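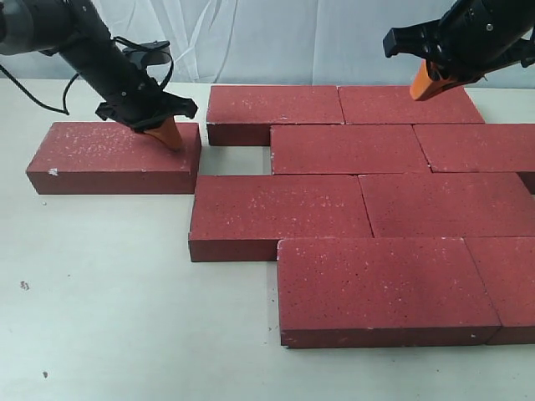 *Dark red bricks laid flat in a staggered pattern, one set apart on the left.*

**Dubey Street Courtyard: progress report to the Gasura Fund**
Wednesday, September 30, 2026

We've had a wonderful summer! The old drain came out in June, four days ahead of plan, and the ground under it was far better than we feared (clay, but firm clay). Drinance finished the new soakaway and the slope toward it, and the first big storm drained off in 15 minutes with no puddle by the bakery door.

The east path is paved from the gate to the pear tree. Jenő Kocsis taught the Saturday paving class, and 14 neighbors came, two of whom now want to redo their own front walks.

**Money:** we've spent $16,000 of the grant. Edging stone cost more than quoted, but Clernico let us have the sand at last year's price, so the total holds.

**Still to do:** the west path, the bench footings, and the planting beds. The bench permit is with the city and we're calling every week. Jenő would like to swap the lavender for catmint on the shady side, and we need your okay on that before we order plants.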